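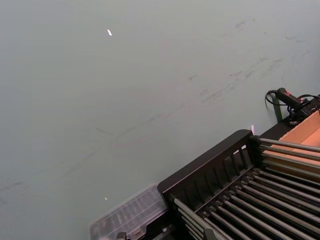
3.2 Bench layout and tray choice

The packing bench at Dridurau was set up in June, before the paper forms were finished, so the layout came first and the recording had to fit round it. Not ideal. We kept the same bench for all 28 sessions, and the same chair height, lamp and order of goods. The only things that changed on purpose were the kind of container and how far it stood from the packer's hand.

Three containers were compared. A lidded plastic box (from Mundale, the shallow size), an open cardboard tray, and a deep carton of the sort most small shops already have in the back. The Obeidat layout puts the container straight in front of the packer and everything else to the sides. The Trenda layout has it off to the left with other equipment close behind, which saves bench but makes for a longer reach. Earlier work mostly tested the first and assumed the second was worse. We didn't find that, at least not for light goods.

Each session ran for 21 orders, 13 of them mixed (more than one kind of item) and the rest single. Items went in one at a time. Packers were told to work at their own speed and to put a dropped item back in the queue, not straight in the container. Time was taken from first touch to last item down. Sessions stopped for tea at half ten and again mid-afternoon – we lost the Wednesday afternoon one to a fire drill and ran it again the next week.

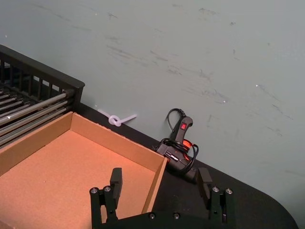 Wall height mattered more than floor area. With the deep carton packers leaned in or tipped it towards them, and tipping shifted what was already inside. Lids slowed things too, even when left open, as the lid took up space on the side the hand came from. The open tray did best on both counts. In Figure 2 it has no lid and only four short walls, with the black rack and its metal rods set close behind, so the far side of the tray is the awkward one. Packers filled the near side first and left gaps at the back. Happened in nearly every mixed order, and hardly at all in the single ones.

Figure 2. Open corrugated tray, empty, with rack behind.

Crowding at the back could be eased by turning the tray a little, and several packers did this without being asked. We neither stopped it nor wrote down the angle, which in hindsight was a mistake. Future sessions should mark tray position on the bench, tape would do.

Wear was logged separately. Cardboard corners went soft before the walls did, usually the near right corner where the wrist rests. Trays were swapped when a corner would no longer stand up by itself. The Mundale box showed no wear that we recorded, but it slid about more and had to be pulled back between orders. A rubber mat was tried for one session and dropped, it caught on sleeves.

Costs are left to Section 5. Briefly: per 1,000 orders the tray is cheapest if it is reused and not if it goes out with the goods. Storage not included. Breakages are also dealt with seperately, as only the deep carton had enough of them to say anything usefull.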